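Wurley simulation kit, second look: grasp scenes and the contact solver

I wrote up the installer for the Wurley kit in November and left the simulator itself for later. Since then I've had it running most evenings on the workshop machine, using the Starby scene pack, and I have enough logged runs to say something useful about it.

The kit is a licence for the simulator, a parallel gripper model and a set of randomised rooms. You supply the arm description and your own controller. Mine is the same one I used with Lorneck last year, ported over with very few changes. The joint naming differs and the wrist camera transform is given in the opposite order, which cost me an evening. The manual covers it in a footnote.

My test batch was 133 scenes at 2000 solver steps each. The default contact settings are too soft for hard-edged parts. A block held between the fingers creeps along the pads when the wrist rolls, and by the end of a long trajectory the pose error is large enough to spoil a placement. Raising the contact stiffness and setting the substeps to 40 fixed most of it. Frame rate drops accordingly.

Scene randomisation is the better half of the product. Wall and floor materials are drawn independently, so you get brown veined marble against tan tile, and objects can be spawned with or without a support surface. With gravity disabled per object, a target stays where it's put while the gripper brings a second part near it. I use that mode for checking approach angles before I bother with stacking. 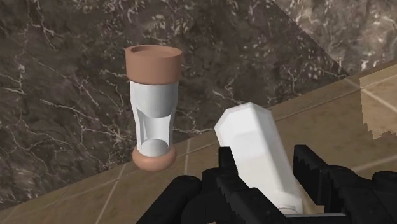 Tang wrote in after the first post to say the substep setting doesn't survive a scene reload, and that anyone batching runs should set it in the launch file instead of the panel. I've since confirmed this on my own install. The panel goes on displaying the value you entered while the solver uses the default.

Other notes. The colour of the gripper model can't be changed without editing the mesh file. Depth output is clean, with no noise model supplied, so you'll need to write your own. Log files are plain text and grow quickly. I cap mine at 100 MB and rotate them.

I'm renewing the licence for another term. The next job is the force sensor plugin, which at present won't load alongside my controller.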